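The Case for an Empty Wall

Every rental I have lived in came with white walls, and every time I treated them as something to fix. I hung prints. I put up a shelf for the things that had no other place, and then a second shelf for the things that didn't fit on the first. When I moved out of the flat in Skenenthorpe I filled 21 holes with putty and lost part of my deposit anyway.

This time I bought paint instead. Plain color, nothing on it. My friend Nele Timmermans said it would look like a waiting room. She has 28 frames in her hallway and knows where each one came from, so I understand why she thinks so.

I still think most of us hang too much. A shelf gets dusted twice and then forgotten. A picture you pass every day stops being looked at within a month. Color doesn't need dusting, and it changes through the day without any help from me. In the morning mine is close to gray. By late afternoon it is warm enough that I leave the lamp off.
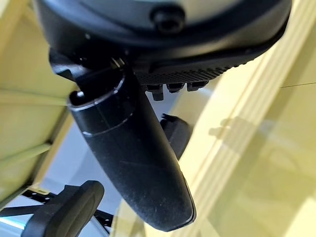
Pale yellows and greens are the ones I would argue for. They are out of fashion and people connect them with old kitchens and school corridors, but they are easy to live with. White shows every mark. Dark blue looked good on the sample card and made my last bedroom feel like the inside of a drawer.

Nele came over again in June and brought me a framed map as a present. It is a good map. I keep it in the closet, and when she visits I lean it on the floor against the wall, where it can be moved.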